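Nominee hearing: does a written denial count as evidence?

Posted by gunville_reader, 16 January 2023

Our regional assembly is confirming a new head for the Zalo water board. A complaint about his conduct in a previous job came in after the hearings closed. He has sent the panel a signed denial, and the chair says it "settles the record". Is that right, or can members still ask for the complaint to be looked into before they vote?

Ingvar Zoëga

It depends on your standing orders. In most assemblies a signed letter is a submission. It goes into the papers and members give it whatever weight they like. It only has the force of evidence if it was sworn or given under questioning.

Look for a rule on reopening. Ours in Lund is rule 41: seven members sign a request, the clerk circulates it, and the vote is put back until the panel has met again. The request must name the matter and be no longer than 500 words. We had one sent back in June for running over.
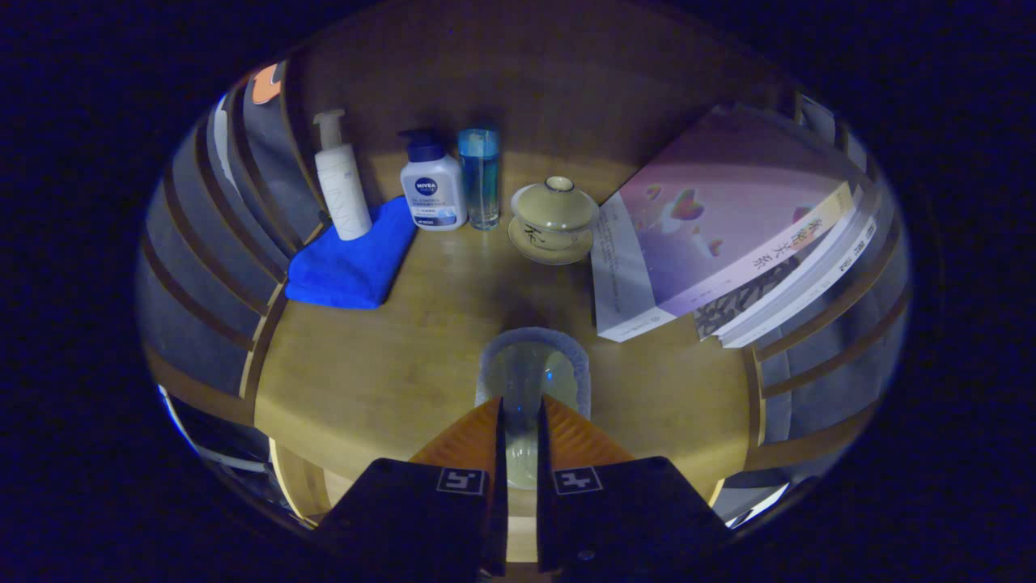
If there is no such rule, a member can move to defer from the floor. A simple majority is normally enough, but check whether notice is needed.

ulex400

The chair can say what he wants, it's the vote that settles it. Write to your member.

tern_and_co

Agree with the first reply, except that in some places the complainant has to consent before the panel can see the full text. Ask the clerk about that before anyone signs a request.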